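Want to teach a robot to put the groceries away?

Hi, I'm Shona Innes, and I'm looking for 12 people to join a small study at Stumine this August. We want to know whether machines can do ordinary household chores yet, and I'd rather hear it from people who've packed a few thousand bags of shopping than from another engineer (sorry, Damian). You'd wear a headset and a pair of gloves and steer two robot hands around a simulated table — tins, boxes, a basket, the usual kitchen stuff.
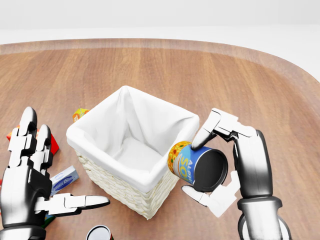

Can a robot unpack my shopping at home yet?

Not without a lot of help. Ours still needs a person guiding it through most jobs, and a strange kitchen would flummox it.

You don't need any gaming or tech background. I'm especially keen to hear from people who've stacked shelves, worked a checkout or run a busy household. You do need to be 18 or over and comfortable in a headset for short stretches — if you get carsick easily, give this one a miss.

Each visit takes about 2 hours, with breaks whenever you like and decent biscuits. We pay $74 a visit and you can come for one or both. Afterwards I'll sit down with you and ask which bits felt natural, which bits drove you mad, and what chore you'd hand over first. Be as blunt as you want!

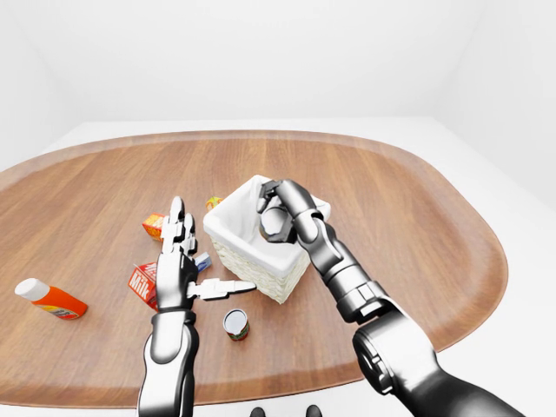
The grocery task: two hands, one basket.

Sessions start at 10 am or 1:30 pm at our Malar lab, and there's parking out the back. To put your name down, ring the front desk on extension 3521 and ask for me or Sombat Phuthong. Tell us which time suits and whether you wear glasses.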